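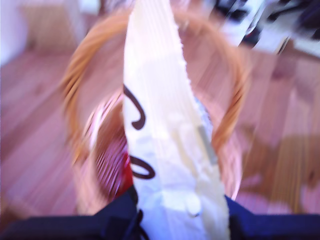 Wicker is a way of making objects by weaving flexible plant material around a stiffer frame. The word is used both for the technique and for the finished goods, which are mostly baskets, furniture, trays, cradles and garden fences. Wicker is often confused with rattan. Rattan is a plant, while wicker can be made of rattan, willow, reed, bamboo, paper cord or plastic strands.

Name

The English word is usually traced to a Scandinavian source related to words for willow and for bending. In everyday speech the meaning has become broad, and many shops call any woven household basket a wicker basket. Basket makers themselves prefer more exact names, such as willow work, cane work or stake-and-strand work.

Materials

Willow is the traditional material in much of Europe. The shoots, called rods, are cut in winter after the leaves have fallen. Rods dried with the bark on are sold as brown willow. If the rods are boiled and then peeled, the tannin of the bark colors the wood and the result is called buff willow. White willow is peeled in spring without boiling.

Rattan grows as a climbing palm in the forests of Southeast Asia. Its stem is solid, so it can be used whole for the frame of a chair. The outer skin is cut into strips known as cane, and the inner part is drawn into round or flat lengths that are sold as reed or center cane. Bamboo, by contrast, is hollow in most species and is usually split before weaving.

Paper cord came into wide use in the early twentieth century, when machines were developed to twist paper tightly around itself or around a wire. Today a large part of outdoor furniture is woven from synthetic resin, which does not rot but can become brittle after long exposure to the sun.

Technique

Most natural materials must be soaked before weaving. Thin reed may need only 10 minutes in warm water, while brown willow must lie in water for several days. After soaking, the rods are wrapped in a damp cloth so that the moisture becomes even.

A round basket is normally begun with the base. A few short sticks are crossed and bound together, then opened like the spokes of a wheel, and thinner rods are woven between them. Long stakes are pushed in beside the base sticks and bent upward to form the skeleton of the sides. The main weaves are:

Randing – a single rod passes in front of one stake and behind the next.
Pairing – two rods are worked together and cross between the stakes.
Waling – three or more rods are used, giving a strong band at the bottom or below the rim.

The basket is closed by a border, in which the ends of the stakes are bent down and woven into one another. The border carries much of the strain when the basket is lifted, and it is commonly the first part to need repair.
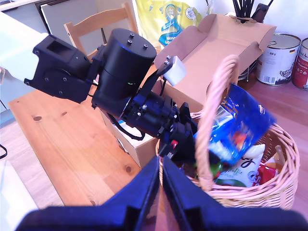

Wicker basket (right) and a blue snack bag.

Household use

Before cheap cardboard and plastic, wicker was a common packing material for fruit, fish, laundry, bottles and mail. In the home it has kept its place mostly for light storage. Small open baskets are used for bread, snacks, fruit and keys, and larger ones with lids for linen and firewood. Air passes easily through the weave, so wicker suits food that should stay dry, such as onions and nuts. For bread the basket is often lined with cloth.

Local production

In Miltby, willow was planted on wet ground by the river that was of little use for grain. A parish account lists 1115 bundles of rods sold in one winter, and at its highest point the trade gave work to 60 households. The goods were carried to the Friday market in Bridley. The last full-time workshop was run by Linnea Halvorsen, who also wrote a short handbook of the local border patterns. The handbook was later revised by Réka Major, and it describes the "Miltby foot," a second border added under the base – it can be replaced when worn without opening the rest of the basket.

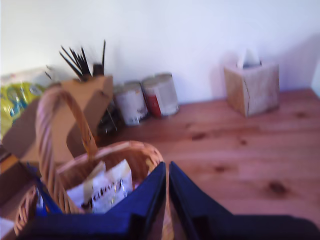

Woven basket in light tan, with a pine-finish countertop.

Care and repair

Dust is removed with a soft brush. Natural wicker may be wiped with a damp cloth, but it should dry in moving air and away from a heater, as fast drying makes the strands crack. A broken strand is cut back so that both ends rest behind a stake, and a new piece is laid over the gap. Mold appears as gray or black spots and can often be brushed off outdoors if the wood below is still firm.

See also

Basket weaving
Caning
Coiled basketry
Wattle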